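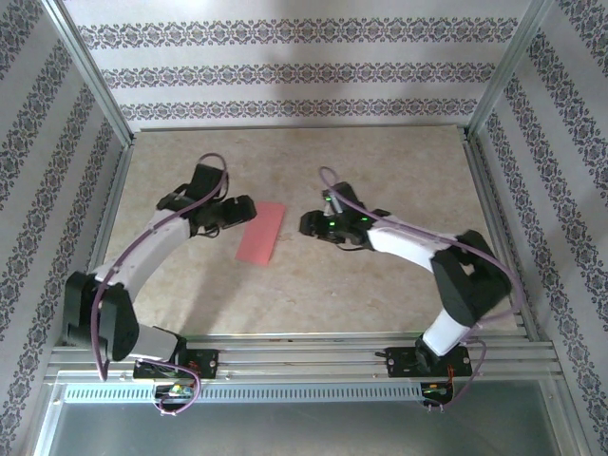
A piece of pink paper or card on a beige tabletop.

Cludwood Paper: Frequently Asked Questions

Last updated 15 June 2021

Questions about ordering, shipping, paper weights, cutting and returns are answered on this page. If yours is missing, use the contact form and put your order number in the subject line if you have one.

ORDERING

Do I need an account to order?

No. You can check out as a guest. An account lets you see past orders and reorder the same sheets without looking up the item codes again. If you ordered as a guest and open an account later with the same email address, your old orders will show up in it within a day.

Is there a minimum order?

There is no minimum for full sheets or standard packs. Custom cut sizes have a minimum of one full parent sheet, and we send you everything that comes out of it, including the offcuts if you want them. Check the "keep my offcuts" box in the cart. If the box is not checked, the offcuts go into our scrap packs.

Can I change an order after I place it?

You can change the color, quantity or address until the status reads "Picking." After that the order is already on the floor and we can't pull it back. Custom cut orders can't be changed once the cutting ticket has printed, usually the same afternoon.

Do you sell to schools and other tax-exempt buyers?

Yes. Upload your exemption certificate in the account settings before you order. We can't take the tax off an order that has already shipped, but we can refund it if you send the certificate within the same calendar month. We also accept purchase orders from public schools and libraries. Payment terms are printed on the invoice.

Can I visit and pick out paper in person?

The counter in Riltovmont is open for pickup of orders placed online. We no longer have a browsing area. It closed in February and the space is now used for flat storage. If you want to see a color before you buy, order a swatch.

COLORS AND SWATCHES

How many colors do you carry?

We stock 229 colors across all ranges. Not every color comes in every weight. The color chart on each product page shows only what that range is made in, so if a color you saw somewhere else on the site is missing, it probably belongs to a different range.

Will the color match what I see on my screen?

Not exactly. Screens vary, and so does the light you look at paper in. Pinks, oranges and deep reds are the worst for this. A pink that looks cool on a phone can look close to salmon under a warm bulb. Look at a swatch in the room where the paper will be used, and look at it again in daylight.

How do swatches work?

Swatches are playing-card size and are labeled on the back with the range, color name and weight. You can order them one at a time or as a full ring for one range. The price of a full ring is credited back on your first order of full sheets from the same range. Single swatches are not credited.

Will two orders of the same color match each other?

They will be close. Colored paper is made in batches, and there is often a small shift from one batch to the next. For wedding invitations, programs and anything else where pieces will sit side by side, buy what you need in one order and add a few extra sheets. If you have to reorder, give us the batch code from the pack label in the order notes. If we still have that batch we will pull from it.

Will the color fade?

All dyed paper fades in direct sun. Some colors last much longer than others. Browns, grays and dark blues hold up well. Bright pinks and purples will show a change if they are left in a sunny window. For framed work, use UV glass or hang the piece on a wall that gets no direct light. Sheets kept in a drawer or closed box should be fine for years.

WEIGHTS AND RANGES

What is the difference between Tromivlow and Galanis?

Tromivlow is our text-weight range. It is 90 gsm, folds by hand without cracking and goes through most home printers. People use it for letters, envelope liners, origami and book pages.

Galanis is our card range. It is 300 gsm and stiff enough to stand up when folded. It is used for greeting cards, place cards, tags, menus and covers. It needs to be scored before it is folded.

What does gsm mean?

Grams per square meter. It is the weight of one sheet a meter long and a meter wide. A higher number usually means a thicker sheet, but a soft, fluffy paper can be thicker than a hard, smooth one of the same weight. If thickness matters to you, for instance if you are fitting card into a slot or a holder, check the caliper figure on the product page and go by that.

Why don't you list weights in pounds?

In the United States, pound weights depend on the basic size of the type of paper, so the same sheet can have different numbers as text, cover or index. We found that customers were ordering the wrong thing. If you have a pound weight from another supplier, send it to us with the type of paper and we will tell you the nearest match.

Can I print on it?

Tromivlow works in inkjet and laser printers. Use the plain paper setting and fan the stack before loading.

Galanis works in printers with a straight paper path, usually a rear feed. Printers that pull from a front tray and turn the sheet over on its way through will often jam or leave a curve in the card. Check the maximum weight in your printer's manual before you buy. We don't refund opened packs that turned out to be too heavy for a printer.

Neither range has an inkjet coating. Photos will look softer than they do on photo paper, and light ink on dark paper will hardly show at all. Home printers don't have white ink.

Which pens work best?

Fine gel pens, pencil and most ballpoints are fine on both ranges. Fountain pens do well on Tromivlow in the lighter colors. On Galanis, very wet nibs can feather a little. Alcohol markers will bleed through Tromivlow and may bleed on Galanis, so put a scrap sheet underneath.

CUTTING, SCORING AND FOLDING

Can you cut to size?

Yes, to any square or rectangle that fits in the parent sheet. Enter the width first and the height second. The grain runs parallel to the second number unless you tell us otherwise. Our cuts are straight and square but there is a small tolerance, listed on the cutting page. We don't cut circles, tabs or windows.

What is grain and do I need to care about it?

Paper fibers mostly line up in one direction when the sheet is made. Paper folds cleanly along that direction and resists folding across it. For a single flat card it makes little difference. For folded cards and book pages, the fold should run with the grain. To find it, bend the sheet gently one way and then the other without creasing it. The way that bends more easily is with the grain.

Why did my card crack at the fold?

Either it wasn't scored or it was folded across the grain. Score with a bone folder or an empty ballpoint against a metal ruler, then fold slowly. Fold so the ridge made by the scoring ends up on the inside. Dark colors show cracking more than pale ones.

What glue should I use?

For card on card, double-sided tape or a thin coat of PVA. For Tromivlow, use a glue stick or sheet adhesive. Wet glue makes thin paper cockle. If it has already cockled, put it between two clean sheets under a heavy book overnight. It will improve but may not go completely flat.

STORAGE

How should I store paper?

Flat, in its wrapper, away from heaters and outside walls. Standing a pack on end will put a bow in it. If you get paper in cold or damp weather, leave it wrapped in the room overnight before you open it so that it can adjust.

My sheets arrived curled. Are they faulty?

Usually not. Curl comes from one side of the sheet picking up or losing moisture faster than the other. Turn the stack over and leave it flat under a board for a day. If it is still curled after that, send us a photo and the batch code.

SHIPPING AND RETURNS

How is paper packed?

Full sheets go flat between two boards. We don't roll card. Small cut sizes go in a stiff mailer, and swatches go in a regular envelope.

What if it arrives damaged?

Keep the packaging and send photos of the corner or edge that was hit, along with the outside of the box. A dented corner on one or two sheets can be replaced without sending anything back. For a whole damaged pack we will email a return label.

Can I return paper I don't want?

Unopened packs can be returned within 21 days of delivery. You pay the return shipping. Opened packs, custom cut sizes, swatches and scrap packs can't be returned. Write the order number on the outside of the parcel. Returns without a number are set aside until we can match them to an order, and that can take a while.

How long does a refund take?

We issue it the day the return is checked in. Your bank may take several more days to show it. Original shipping charges are refunded only if the mistake was ours.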